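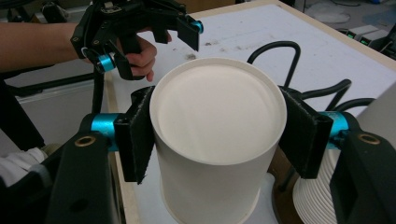
Paper cup, white, seen from above.

Search this forum Advanced search Go

Moving a .co.uk between registrars without losing mail

Last updated: 11 October 2026

clindercombe_web
I look after the site and mail for Clindercombe, a small catering supplies shop. The domain is with Lornen and the owner wants it at Mostside, where the hosting already is. There are 21 mailboxes at a third company. Nameservers are Lornen's. Do I change the IPS tag first or the nameservers first?

esko_r
Nameservers first. Copy the whole zone to Mostside, check it by querying their servers directly, then switch. Leave the tag until the new delegation has been live for a couple of days. A tag change on a .uk name doesn't touch the nameservers in itself, but some registrars stop answering for the zone once the name has left the account.

jmeng
Disagree with the order. If Mostside will accept the tag with the existing nameservers kept, do the tag first and you have only one control panel to deal with afterwards. I have moved 10 names that way.

esko_r
Were any of them on the losing registrar's free DNS?

jmeng
Two. Both kept resolving for a week.

esko_r
That is down to how quickly the registrar cleans up, and I wouldn't plan around it with live mail.

agbenyega
Whichever order you pick, lower the TTLs beforehand. Lornen sets 86400 by default. Put MX and A down to 2000 or less, wait a full day, then make the change. Also check the DKIM record after copying. Ours was a 2048-bit key and the import form cut it short, so signatures failed until I split the string by hand.

clindercombe_web
Thanks. The zone export from Lornen has no SPF record in it, although a lookup returns one. Is that normal?

agbenyega
Their export leaves out anything added by the mail wizard. Compare against dig output for every name you know of, including autodiscover and _dmarc.

shiyu_l
Check the registrant details too. Ours was still in the name of Van der Linden, the agency that built the first site, and that took until December to put right. The transfer itself was the easy part.

jmeng
Fair point on the free DNS. With 21 mailboxes I would go nameservers first as well. I still think it is unnecessary for a parked name.

clindercombe_web
Registrant is correct, I looked. TTLs lowered this morning. Will switch the nameservers on Tuesday evening and leave the tag until the weekend.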